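Bedding shop Volitz is to stay open until 9pm through June as warm nights push up demand for summer bedding. The shop, on the ground floor of the Planosine arcade, says it has sold 600 woven sleeping mats since spring.

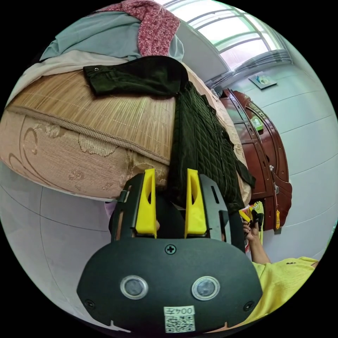
*Hazel Tranmere*

Bamboo mats are laid over the mattress in place of a thick sheet and feel cooler against the skin. Most buyers are taking the double size – the single is out of stock until the next delivery.

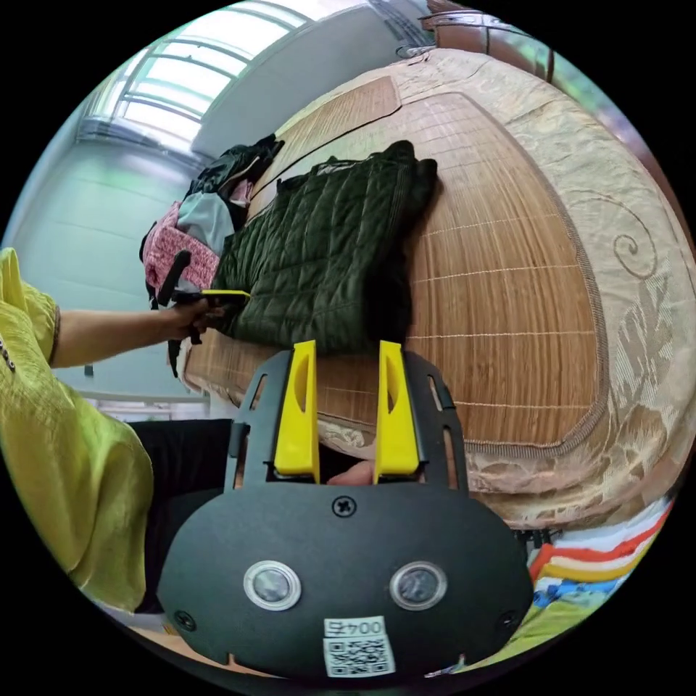

*Page last changed: June, 4.15pm*

Volitz has ordered up to 900 more from its supplier, Drerker, and expects them within 3 weeks. Prices will stay the same. Customers who have already paid for a single will be served first.

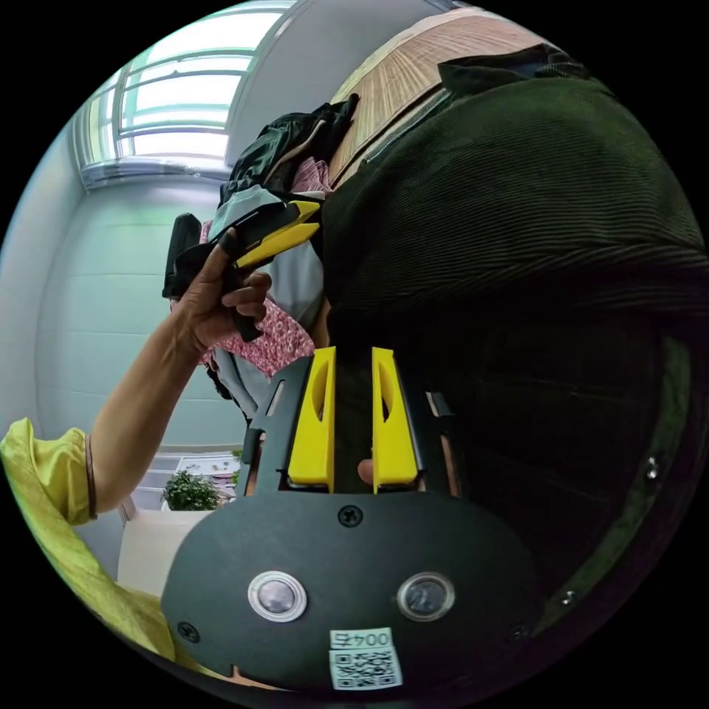 **Filed under: Home and Shopping**

The shop will also take back old cotton bedding for reuse, provided it is clean and folded. Bags can be left at the side door on Pop Lane from 4pm.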